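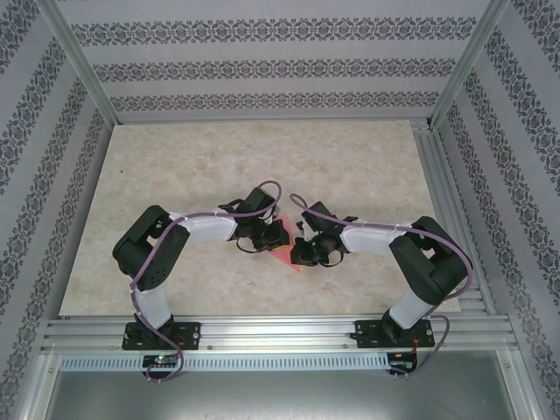

Two robot arms at one table. Their grippers meet near the middle.

How does a robot know where its hand is?

Close your eyes and touch your nose. You can do it, because your body feels how much your elbow and your shoulder are bent. A robot needs to know this too, but it has no nerves. It uses a small part called an encoder.

An encoder sits in the joint and measures how far the joint has turned. Think of a wheel with many thin lines on it. When the joint turns, the lines go past a little light sensor, and the sensor counts them. More lines means a bigger turn.

Then the computer does some geometry. It knows how long each piece of the arm is, and it knows every angle - so it can find the place of the hand.

Try it at home! Join two strips of cardboard with a paper fastener. Hold one strip still on the table and turn the other. Can you draw all the places where the tip can go?

Written by Elaheh Bahrami, July 19, 2018

Comments

Mendonça: We made the cardboard arm and my son drew a big circle on the table also. Use paper under it!

Tristach: What happens if the power goes off, does it forget the count?

Elaheh Bahrami: Good question. Some encoders forget and must start from zero again. Others have a special pattern for each position, so they do not forget. I will write about them in August.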